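Chapter 7
The Heist Plot in Period Film 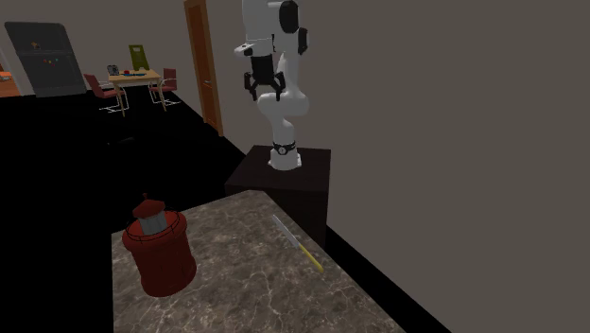
A heist film is built on a plan, and a plan needs a fixed set of conditions: a place, an object, a deadline, and a group of people with different skills. When the story is set in the past, each of these conditions must be explained to an audience that does not share the period's habits or laws. This chapter deals with how screenwriters handle that added load, and with what it costs in running time.

Chapter 6 treated the contemporary heist, in which most of the background can be left unstated. A viewer in the present knows what a bank vault is for and what an alarm does. A viewer of a film set in a colonial port in January 1911 may not know who was allowed to enter the customs house, which currency was accepted there, or what the penalty for carrying a false permit was. The writer has to supply this before the plan is put in motion, or the plan will carry no risk.

7.1 Terms used in this chapter

The target is the object or sum to be taken. The holder is the person or institution that has it when the film begins. The claimant is the party with a moral right to it, as the film presents the matter. In most contemporary heists there is no claimant. In period heists set under foreign rule there nearly always is one, and the holder's possession is shown as an earlier theft.

The presence of a claimant changes the audience's view of the crew. Thieves who would be judged by their motives in a present-day story are judged by where the target ends up. Herrera calls this the return condition: the crew may profit along the way, but the target itself must go back to the claimant or be put beyond the holder's reach. A film that breaks the return condition is usually received as a tragedy or a satire, whatever its tone up to that point.

7.2 The double identity

Period heists rely on assumed names more than contemporary ones do. There are 2 common forms. In the first, a character takes a false name for the job and drops it afterward. In the second, the character has lived under the name for years, often because the law required it, and the job puts that life at risk. The second form is slower to set up - it needs scenes of ordinary work and family - but it gives the writer a source of tension that does not depend on the target.

The main case study is Clerier, a 73-page screenplay by Siiri Dzene, which uses both forms. Its jewel thief, Culia, changes names with each town. The bookkeeper who helps her has used one name for so long that he answers to no other. Their scenes together take up 50 pages, and the theft itself is over in four. Vida's reading, discussed in 7.5, treats the bookkeeper as the true lead. Lill disagrees and places the weight on Culia's final exchange with the holder.

7.3 Comedy and the occupied setting

Many period heists are comic, at least in their first half. The difficulty is one of scale. A clumsy guard is a standard comic figure, but a clumsy guard who serves an occupying power also stands for that power, and the audience may not be willing to laugh at him for long. Writers commonly answer this by dividing the holder's side into minor officials, who may be fooled, and one senior figure, who may not. The change from comedy to suspense is then timed to the senior figure's arrival.

Readers should have the full text of Clerier at hand before starting section 7.4, where scenes are cited by page.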